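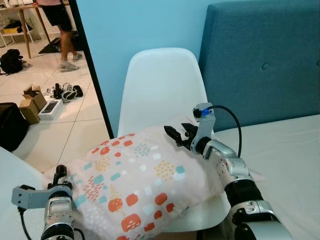
Return line filter housing, Falum rig – bypass check
2023-03-21

Carried over from the last entry: housing B showed a pressure drop across the element that did not track with flow. Orlando suspected the bypass valve was cracking early. Housing B is the Pritis casting with the spin-on bowl, return side, downstream of the cooler.

Pulled the bowl and drained to the marked can. Element is the Uken glass fiber type, 396 hours on it. Pleats straight, no collapse, end cap bond intact. Light gray film on the upstream side, no chips. Bagged and labeled for cut-open.

Bypass poppet removed. Seat has a witness mark on one side only, spring end not square. Free length of the spring is 7 mm under the new part from stores. That accounts for the early opening, or most of it.
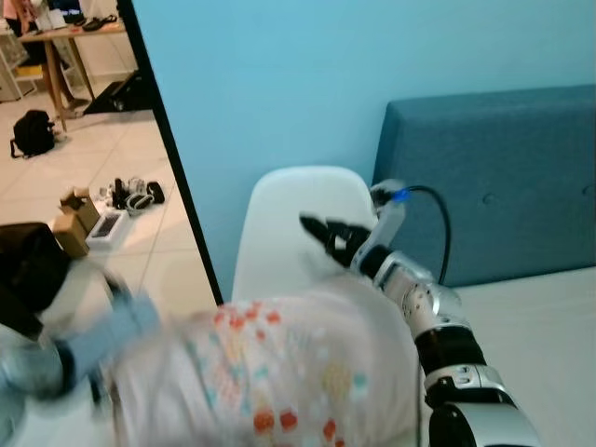

Bay 2, morning.

Fitted new spring and poppet. Kept the old seat, lapped lightly with fine compound, flushed twice. Bowl seal replaced, groove wiped, seal oiled before assembly. Hand tight plus three quarters of a turn per the Pritis sheet. The sheet gives no torque figure for this bowl and I did not make one up.

Warm-up with the relief backed off. Ran the step test in five steps, holding each until the gauge settled. Differential now rises evenly through the first four. At the fifth the needle hunts slightly – could be the gauge snubber, which has been slow since the Muñoz pump went in. Indicator stayed green throughout. No weep at the bowl or either port.

Particle counter reading after the run was not usable. Air in the sample line again. Sample point needs to move to the riser, ahead of the elbow. Bottle sample taken instead, number 1044, in the cold rack.

Open items:
Swap the snubber and repeat the fifth step only.
Cut open the old element and look at the inner layer.
Measure springs on housings A and C. Same batch as B, so I expect them short as well.
Order two bowl seals. The one I used was the last in the drawer.
Move the sample point. Needs a blanking plug in the old boss.

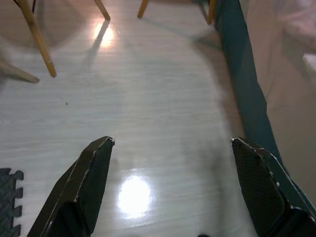

Yaneth Flores
Test technician, hydraulics

Note for Orlando: do not reset the hour meter on B yet. I want the new element logged against the old reading until the snubber is done, then we start a clean sheet. Full strip of all three housings stays planned for May. The old spring is in the tray with the tag on it, please leave it there.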